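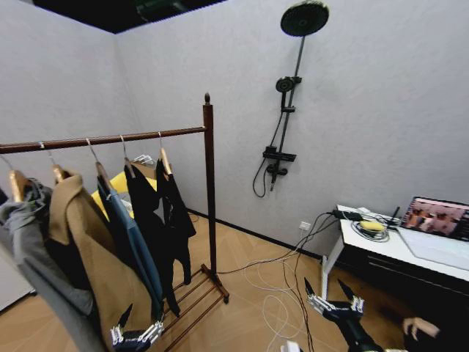 # 挂出来的衣服:一个慢慢收拾的角落

首页 | 相册 | 收纳笔记 | 旧物 | 关于我 | 留言

本站使用 Cookie 来记住您的浏览偏好。继续浏览即表示您同意我们的使用方式。[接受] [了解更多]

发布于 2025年8月17日

这个相册我拖了很久才整理出来,一来是夏天犯懒,二来是总觉得衣服还没挂到满意的样子,今天往左挪一点,明天又往右推一点,推来推去就到了八月中旬。后来朋友 Tavion Bellamy 来喝茶,坐下没一会儿就说:“你再挪下去,冬天都到了,大衣就该穿出门了。”我想想也对,于是就这么放上来吧。

先说说这个架子。红褐色的木头,颜色很深,立柱挺高,顶上有一个小小的圆头,我每次走过都忍不住伸手摸一下(家里的孩子也一样,圆头大概迟早要被我们摸得发亮)。它是我在 Pledthorpe 的旧货集市上看中的,当时它站在一堆藤椅和镜框后面,我绕了两圈才下定决心。摊主是位老先生,说话慢悠悠的,帮我把它抬上车的时候,还不忘叮嘱我别把湿衣服往上挂。这句话我一直记着,也一直照做。

架子底下是一排平行的木条,低低地贴着地板。刚搬回来那阵子,我总想往上面放东西,鞋子啦、纸袋啦、叠好的毛毯啦,放来放去,又都拿走了。底下空一些,长外套垂下来才舒展,扫地也省事。如果您家里也有类似的架子,我真心建议先空着用上几个星期,再慢慢决定底下要放什么。

## 五个木衣架,五件衣服

给自己定的规矩很简单:架子上只挂5件。多出来的回衣柜去,想换就换一件下来。衣架统一用木头的,配弯弯的银色金属钩,在横杆上推起来顺手,肩线也撑得住。以前我什么衣架都用,干洗店带回来的、买衣服送的,粗细不一,挂在一起总是歪歪扭扭的,换过之后心情好了不少。后面台面上还搁着一个白色塑料衣架,算是旧日子的老朋友吧,哈哈,偶尔也还要请它出来帮忙。

**浅灰色连帽衫**

挂在最左边。厚厚的,沉沉的,帽子堆在领口,怎么理都会自己塌下去。我后来就不理它了,连帽衫嘛,松松垮垮才有连帽衫的样子。周末早上去买豆浆,十次有八次穿的是它。洗的时候记得翻面,帽子里面那一层干得最慢,阴天要多晾一会儿。

**驼色长大衣**

整个架子上我最偏心的一件。宽宽的翻领敞开着,衣身一直往下垂,褶子长长的,挂着看都觉得暖和。大衣来自 Karakaya,一家很小的裁缝铺子,我在那里改过袖长,也改过一次扣子的位置,老板娘手很巧,也很爱聊天,每次取衣服都得多留出半个钟头。按理说八月份应该把它收进防尘袋了,可是我舍不得,总想着让它再透透气。一月里最冷的那几天,我几乎天天穿着它,口袋里至今还留着两张电影票根。

**蓝灰色的那一件**

窄窄长长,挂在中间,侧边带一点更深的青色,光线不一样的时候看着也不一样。我特别喜欢把它放在驼色旁边,一冷一暖,谁也不抢谁的。挂窄长的衣服有个小窍门:两边各留出一掌宽,别让厚外套挤着它,取下来的时候就不用再熨了。

**两件黑色的**

都是黑色,性格却差得很远。一件宽松,布料软软地垂着,另一件短一些,也更合身,挂在最靠近立柱的位置。Tavion 说黑衣服有一件就够了,我不同意,为此还争论了好一阵子。宽松的适合久坐,适合长途坐车,适合吃完一顿大餐以后。合身的那件呢,适合临时要见人、又来不及想穿什么的早晨。两件挨着挂,找的时候眼睛也不用满架子跑。

## 衣服后面的颜色

衣服缝隙里透出来的那抹亮黄色,好几位看过的朋友都说喜欢。墙是浅灰的,带一点纹理,衣服也以灰、驼、黑为主,有这么一块黄色在后头,整个角落就醒过来了。我以前很怕用鲜艳的颜色,总担心看久了会腻,结果最先腻的反倒是从前那一屋子的米白。

地板是浅浅的木色,拼成人字形的花纹。当初挑地板时,我在 Trirnier 的样品间里待了整整一个下午,把116号色板借回家放在窗边看了两天,早上看,傍晚看,开灯以后又看。深红褐色的架子落在浅色地板上,轮廓特别清楚,这一点倒是当时没有想到的好处。墙脚配了细细的深色踢脚线,我喜欢它收得利落。

## 墙上的黑色花洒

同一个角落的右边墙上是一套黑色的淋浴花洒,大大的圆形顶喷,弯弯的出水臂,下面连着一根长长的竖管。我喜欢黑色五金配浅灰墙面,线条一下子就出来了,和那两件黑衣服也算遥遥呼应。圆盘上的出水孔很细密,平时我会用软毛刷蘸一点白醋水轻轻刷过,再拿干布擦一遍。黑色的东西水渍特别显眼,勤快一点总没有错。

## 一点养护的零碎

木架子每隔大约2个月擦一次,先用干的软布掸灰,再抹薄薄一层 Liment 木蜡。这个蜡是邻居送的,味道有点像橘子皮,抹得太厚会发黏,指甲盖那么大一点就够擦一根立柱了。横杆要单独擦,金属钩天天在上面来回滑动,灰尘都积在顶上那一面。擦完别急着挂衣服,等一个晚上再说。

换季的时候我会把衣服全部取下来,口袋一个一个掏过去,松了的扣子当场缝好。每次都能掏出些小东西,纸巾、糖纸、发圈,还有一次掏出了一把我找了半年的钥匙。

下一个相册想拍衣柜里面,那边的情形比较复杂,请容我再收拾一阵子。大家要是有挂长大衣的好办法,或者知道哪里能买到厚实一点的木衣架,欢迎在留言里告诉我,我每一条都会看的!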